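Ulledton Evening Institute
Setting Up at Home: Session 4 handout
The Work Surface, and Why Yours Is Full of Post

Please read before you come. Last term 98 of you said you had, and the washing-up exercise suggested otherwise.

1. Where we got to

In Session 3 we dealt with shelves, which mostly meant dealing with brackets. This week we come down to bench height. By the end you should be able to choose a surface, put it where it will be used, and defend it against the rest of the household for at least a fortnight.

2. Flat is not the same as useful

Any flat thing at waist height will collect keys, leaflets and a single glove. Dresel calls this "settling" and gives it a whole chapter. Makhubela gives it a paragraph and is right. Both agree that a surface needs one job. Write the job down before you buy or build anything. "General" is not a job. "Mending" is, and so is "seedlings", although please do not attempt both on the same board.

3. Sides and backs

A bench in the open loses things over every edge. Screws go first, then pencils, then your patience. A back panel stops most of it, and side panels stop nearly all the rest, at the price of elbow room. Keep them plain and pale if you can. Small dark parts show up well against a light wall, and you will be less inclined to pin things to it if it looks as though somebody might mind.
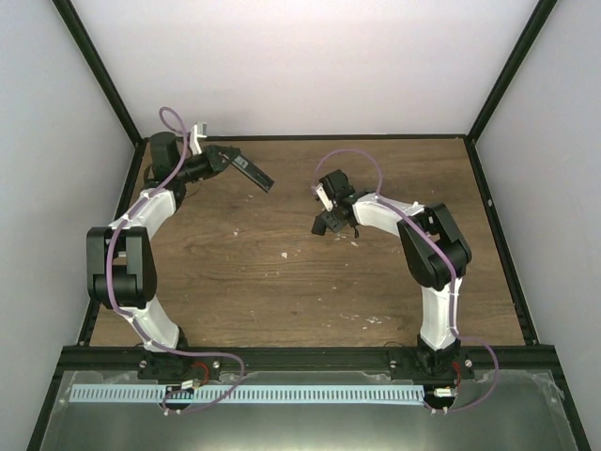

Fig. 4.1. Wood-grain surface with pale panels on three sides and black framing.

Note the choice of colours in Fig. 4.1. The brown top and the pale walls are easy to tell apart, so you know where the work stops. Those of you who painted everything magnolia in Session 2 may wish to look at it for a while.

Grain is a matter of taste. Strong grain hides scratches and also hides brown thread, as anyone on the mending table will tell you at length. If you sew, lay a plain cloth over the top. If you solder, do not.

4. Size

The usual mistake is to go too big. A deep bench has a far end, and things put at the far end stay there until you move house. For seated work, anything further than your forearm and hand can reach is storage. Test this with a sheet of newspaper before cutting wood. Allow 50 mm clear at the back for cables, and do not fill it with cables you no longer own the machines for.

5. Edges and rails

Run your hand along the front edge of any bench you are thinking of buying. If it catches your sleeve in the shop it will catch it every day at home. A front rail is handy for clamping things to, but check its thickness against your clamps first. The Birnudia pattern sheets have a drawing of the joint we shall use; copies are in the blue tray, 25 pence each, honesty box alongside.

6. For next time

Clear one surface at home completely. Leave it alone overnight and look at it again at breakfast. Write up to 400 words on what has appeared and how it got there. Naming other members of the household is allowed but rarely helps.

Bring a tape measure, a pencil and the newspaper from section 4. Room 6 as usual, through the side door, which sticks.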